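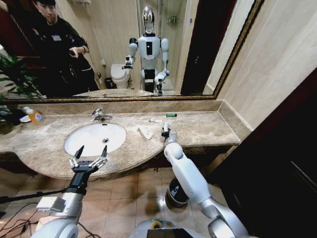 Limescale, according to one reader in Vergara, is the only thing in her house that has never missed a day of work. She had written to the magazine after our March piece on old plumbing, and hers was one of 106 letters on the same subject. Most of them wanted to know whether hard water does any real harm and what to do about the white crust.

Hard water is water that has picked up calcium and magnesium on its way through rock. In Vergara the rock is limestone, and the town has been drinking from the same spring since 1747, when a stone basin was built at the top of Jiltum Street. The basin still runs. Its lip has been chipped clean many times, and the scale always grows back in the same spots.

The minerals are not a health problem for most people. They are a housekeeping problem. When hard water dries on a surface it leaves its calcium behind. When it is heated, the calcium drops out faster, so kettles and water heaters suffer first. A heater with a thick layer of scale has to warm the scale before it warms the water, and the bill shows it.

Stone needs more thought than steel or glass. Vinegar will take scale off a faucet in half an hour, but it will also eat into marble, limestone and travertine. The dull patch it leaves is called an etch mark, and no amount of wiping will bring the shine back. It has to be polished out by someone with the right powder and pads. Lemon juice does the same, and so do many bathroom sprays sold for tile.

For marble, use a soft cloth, warm water and a little dish soap with no citrus in it. Rinse, then dry the surface completely. Drying matters more than the soap. Old scale on marble can sometimes be lifted with a plastic scraper held nearly flat - go slowly, and stop if it catches.

Mirrors spot easily too, and the usual mistake is spraying them directly. The liquid runs down behind the bottom edge and attacks the backing, and that is where the black specks come from. Spray the cloth.

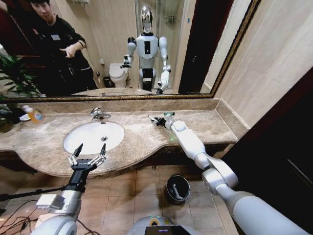 Buy the softener and stop scrubbing, wrote a reader from the Skatis side of the valley, who put one in at 44 and wishes it had been at 30. It's a fair point. A softener trades calcium for a small amount of sodium and needs a bag of salt every few weeks. It takes up floor space, and it will not remove scale that is already there.

People on low-sodium diets should ask a doctor before drinking softened water. Many homes keep one unsoftened tap at the kitchen sink, and that tap is also the better one for houseplants.

The town of Nirna went another way and softens its supply at the pumping station. Residents there pay a little more each quarter. Some complain that the water feels slippery in the shower, a common remark from anyone who grew up with hard water.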